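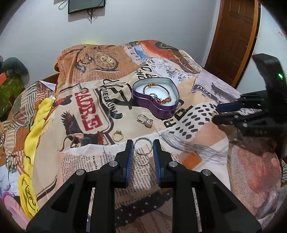 Okay so I have been trying to learn the crossword in my second language for a hundred days and I need to talk about it. Every morning, one puzzle, coffee, no phone. Today is day 100 and I finished the whole grid without looking anything up for the first time!! My bedding has newspaper print all over it, so even on the days I skip the kitchen table and stay in my room I can't get away from columns of type.

Some background for people who just got here. I started in January with the Plevico beginner book, the floppy one with the green answer pages, and it took me 34 minutes to do a grid made for kids. A KIDS grid. The clue that broke me was a four letter word for a farm bird. I know the word for duck! I have ordered duck in that language!

The thing with crosswords in a language you only half own is that you know all the big serious words from class (environment, government, unemployment, thank you textbook) and none of the tiny dumb ones. Ask me for "hinge" or "moss" or "the crust at the end of the bread" and I just sit there.

So I made a list. Every word that beat me goes in a notebook, and if it beats me twice I have to use it in a text to my sister that day. She gets messages like "how is your moss" with zero context. She has stopped replying to those.

After the Plevico book I moved up to the Rangel weekend puzzles and wow, what a jump. The Rangel people love rivers. Every river. Rivers I'm pretty sure are a ditch behind someone's garage. I now know 13 of them and could not point to a single one on a map.

Someone asked about apps. I used Stekik for a while and it's fine, the hints are nice, but it fills in accents for you and then you never learn where they go. Pencil and paper made me so much slower and so much better. I print mine from the Rirkora archive, which is free if you don't mind the old ones. The old ones have a lot of clues about opera and typewriters, fair warning.

Stuff that helped me, in no order: do the short words first even though they're boring. Learn the months and the musical notes, they are in everything. Say the clue out loud. If you're stuck, go do the dishes. I can't explain the dishes one but it gets me a corner of the grid almost every time.

Stuff that did not help: staying up till one a.m. being mad at 6 across.

Also the jokes!! Around the middle of all this I started getting the puns. There was a clue about a nervous baker and I laughed out loud on the bus and then had to explain it to the guy next to me, badly, and he did not laugh.

Next up is the cryptic section, which I opened once and closed again. If anybody has a cryptic book that starts really, really gentle, please drop the title. I still have half a pencil left.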